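4. Comparing the two hand controllers

By the second week of December we finally had both controllers talking to the same arms, and I was so happy I nearly forgot to save the logs! Vsevolod Kravets wrote the grasp routine, and I ran 80 attempts with each controller on the chip canister and the little green bottle.
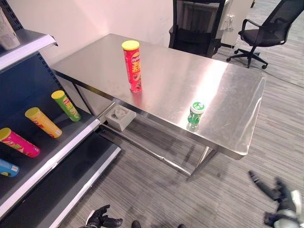 Figure 7. Table setup from the head camera, both hands in view.

The Clurton controller closed the fingers more gently - a real help with the bottle, where the older one kept squeezing too early.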